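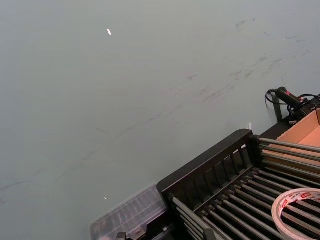
Grey surface with scuff marks, October

Progress report on the Sumdale Walking and Rail Holidays grant
Prepared for Sylvie Gauthier, Atesent
14 Oct 2023

Dear Sylvie,

Thank you again for your patience over the summer, when I know our letters were shorter than they should have been. It has been a busy season in the valley, and I am glad to have rather a lot to tell you now that the guest houses have quietened down and we can all sit down with a pot of tea and the booking sheets.

The main news is that 2473 visitors came to Sumdale on the joint rail and walking ticket between Easter and the end of September. Our target was lower than that, as you may remember from the spring meeting, and Lucía Cordero, who runs the booking desk, would like me to say that she never doubted it. Most people stayed for two nights, which pleased the innkeepers very much, and a good many went on to Simard on the little branch line to see the mill and the gardens.

Seven guest houses are now signed up to the scheme. We had hoped for more, but two of the farms at the top end wanted to see a full season go by first, and I can't really blame them. Colleen Hiebert has been up to visit both and thinks they will join us in the new year, provided we can settle the matter of luggage transfers. The van did well enough until August and then spent far too long at the garage!

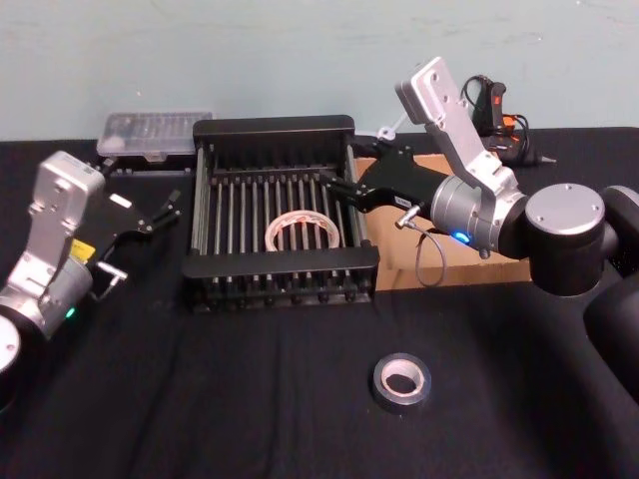
The luggage question is also where most of our complaints came from, so we would like to move a little of the money set aside for printing (200 pounds in all) into hiring a second driver at weekends. Junpei Kobori has redrawn the walking map, and it is so much clearer than the old one that we need fewer leaflets anyway. He has added the bus stops, the three river crossings and, after some gentle pressure from me, the tea room at Villo.

Slamet Pattinasarany is still talking to the railway about the early train. They have been friendly but slow, and I don't expect an answer before the winter timetable is printed. If it does come through, walkers could be on the ridge path by mid-morning, and we would want to change the wording on the ticket to match.

Could you let us know whether you are happy with the change to the printing money? The full accounts will follow under separate cover, once Lucía has chased the last of the invoices.

With very best wishes from all of us at the Sumdale office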